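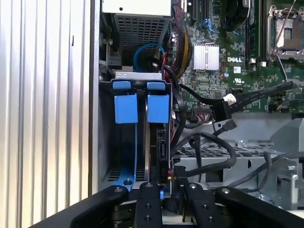 Figure 1. Inside a desktop tower, with the power supply at upper left and a blue SATA cable looping below it.

3.2 Why people keep old computers at home

Household storage of unused electronics has mostly been studied as a waste problem, and the usual question is how much material could be recovered if people would only let go of it. We came at it from the other side. We wanted to know what the machines are doing in the cupboard, and what their owners say when they are asked about them at the kitchen table with plenty of time to answer. The answers were far richer than we had hoped!

Interviews were held in the towns of Prirnen and Tritley during August, in the homes of people who had answered a notice in the local library. Each visit began with a walk through the house to wherever the old equipment was kept (a garage shelf, the space under the stairs, in one case a disused bathtub). Only after that did we sit down to talk. Nolte had argued for this order from the start, and it made a real difference. People remembered a great deal more once they had a machine in front of them, and several went back partway through the interview to fetch another one.

Desktop towers like the one in Figure 1 came up in a way that laptops and phones did not. Owners spoke of them as things that had been built up over the years, with a drive added here and some memory there, and they could often say who had helped with the work. One man in Tritley traced the whole history of his tower through its parts, beginning with a power supply he had bought with his first pay. A retired teacher in Prirnen kept 2 towers side by side — her own and her late brother's — and had never switched his on. She dusted it every spring.

Stored files were mentioned early in nearly every conversation. We had expected this, and earlier work on digital keepsakes would predict it. What we find so interesting is how loosely the files and the machine were tied together. Many participants had copied their photos elsewhere years ago and knew it perfectly well. They still described the tower as the place where the photos were. Teuber has suggested the term "home copy" for this, meaning the version that feels like the original regardless of which one was made first, and we use it in the rest of the paper.

A second theme was repair. Some owners kept a dead machine for its parts, or said they did, although very few could recall a part being reused. We were careful not to treat this as an excuse. Keeping spares seemed to be a pleasure in its own right, tied up with being a person who can fix things, and it was passed on to children and neighbours with obvious pride.

The Clonetero take-back scheme, which serves both towns, was well known and well liked. Participants had used it for printers, monitors and kettles without a second thought. Towers were held back. When we asked what would have to change, the most common wish was for more time at the counter, so that the machine could be opened and looked over together before it was handed in. We return to this wish in Section 5, where we compare it with the drop-off routine as staff described it to us.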